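Wuvar Woodworking Forum > Finishes and Repair > Ring marks in oil finish, recoat or strip?

skoltbridge_bench
November 19, 2020, 8:14 am
Table top, solid cherry, three coats of Wuvar hard oil put on in May. There are now pale rings and one larger cloudy patch. The can says full cure in 59 days, and the top was left alone for longer than that before anyone set a cup on it. Last sanding grit was 220. Do I recoat over the marks or take it back to bare wood?

grainfiller
8:41 am
Pale means moisture in the film. Dark means it reached the wood. Pale rings in an oil finish can usually be rubbed out. Use a gray pad with a little of the same oil, go with the grain, and wipe everything off after ten minutes. Do not strip it yet.

lathe924
9:02 am
Disagree on rubbing first. A cloudy patch that size sounds like the third coat went on too thick and never hardened. Rubbing a soft film just moves it around. Press a thumbnail into the patch somewhere it won't show. If it takes a mark, scrape that coat off.

skoltbridge_bench
9:30 am
Thumbnail test done. The rings are hard. The cloudy patch takes a faint mark near one end and nothing elsewhere. I put the third coat on in the evening with the heat off, so the soft end may be down to temperature. The shop was at 59 degrees when I wiped it down.

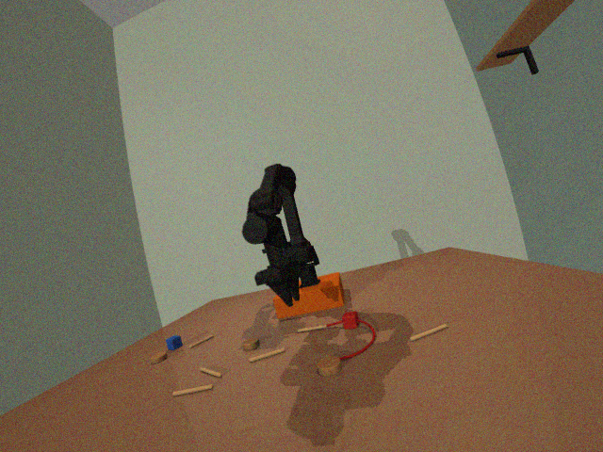 The second coat went on the same way but at midday, and I had no trouble with it. I also changed rags between the second and third coats, from cotton to the blue paper kind.

lathe924
9:47 am
Paper towels leave more oil behind than cotton does. That plus a cold shop accounts for it.

plolal_joiner
10:20 am
I would not blame the rag. I have used paper on every job at Plolalbridge for years. Cold is enough by itself. Warm the room for a week and test again before you scrape anything.

grainfiller
10:38 am
Agree with waiting on the patch. The rings can be done now, they are a separate problem.

ryu_finishes
11:15 am
One point on the sanding. Cherry taken to 220 absorbs less than cherry stopped at 150, so the third coat has nowhere to go and sits on top. Two coats are plenty at that grit. I would scrape the soft end, scuff the rest with 500 and put on one thin coat.

lathe924
11:22 am
500 is too fine for a scuff under oil. 320.

ryu_finishes
11:31 am
It is fine for a maintenance coat. I have not had one peel.

skoltbridge_bench
12:06 pm
Plan is heat on for a week, rings rubbed out with the gray pad in the meantime, then a second thumbnail test. If the end is still soft I will scrape back to the second coat and use 320 on that area. Will post the result in this thread.

plolal_joiner
12:19 pm
Lay the oily rags flat outdoors to dry — not in the bin.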